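Against the Loyalty Card

My wallet will no longer close. There is very little money in it, so I can't blame that. The trouble is cards: one for the bakery, one for the pharmacy, one for a shoe store I have been inside exactly once, and one from a hardware chain called Brillach that has promised me rewards since I moved to this side of town and has so far delivered a coupon for grout.

I have never grouted anything. Brillach knows everything I've bought there, and it looked at all those light bulbs and picture hooks and concluded that I was a man on the brink of tile.

The theory behind the loyalty card is that a store and a customer have a relationship, and that relationships deserve to be recognized. I like the theory. My grandmother had a relationship with her grocer. He kept back the good plums for her and she told him his son was marrying badly, and both of them considered this a fair trade. At no point did he ask for her email address.

What I have with the supermarket is different. Last November the Gesia on my corner put in a two-price system, with the card price in large friendly numerals and the other price underneath, like a fine. Forget your card and the butter goes up. You stand there at the register slapping your pockets while the people behind you breathe through their noses. My neighbor Sosina Workneh calls the second price the stranger tax. She has paid it on principle ever since, and I admire her enormously, and I've noticed she buys her butter elsewhere.

I gave in and signed up. The form wanted my birthday, my household size and whether I had a pet. I said I had a parrot, out of spite, and I now get seed offers every month. Some of them are very good offers. I have caught myself thinking about a parrot.

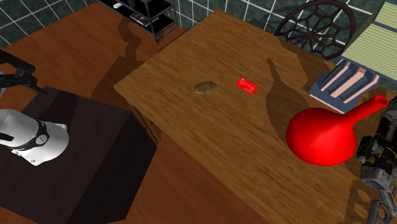
Then there are the points. Gesia gives me points at a rate I have never managed to work out, and the points turn into money at a rate that changes in the spring. I was proud when I passed 2000 of them. I told people. My friend Nelu Stanciu, who used to keep the books for a small furniture importer and has never quite stopped, asked to see the terms and sat down with a pencil. My 2000 points came to 2 dollars, provided I spent them before the end of the month and not on dairy.

Nelu's view is that points exist so that nobody has to look at a sum that small. Two dollars is an insult. Two thousand of anything is a fortune. If they handed you the two dollars in coins at the door you would laugh, and then you'd ask why they hadn't just taken it off the butter.

People tell me I should move everything to the phone. There is an app, naturally. There is an app for each of them, and every one wants to know where I am and to tell me, at six in the morning, that I've been missed. A plastic card at least has the manners to lie quietly in the dark until it's wanted.

I should be fair. Mihret Fikre, who has three teenagers and shops accordingly, says her card saves her real money every week, and that a person who buys one onion at a time has no business writing about this. She may be right. If you buy in bulk, plan ahead and read the small type, the system pays you. It pays you for being organized, and the rest of us chip in to cover it. I only wish they'd call it that. I would find it easier to lose to Mihret than to be thanked for my loyalty.

The one place where I get anything like my grandmother's plums is Alemneh, the coffee place behind the post office. It has a paper card with ten cups printed on it, and the owner stamps it when he remembers. He usually forgets, and then makes up for it with three stamps at once, and sometimes he waves the whole card away and hands me the coffee. No business school would approve. I walk past two closer coffee shops to get there, in the rain if need be.

As for Brillach, they wrote again this week. My grout coupon has been extended.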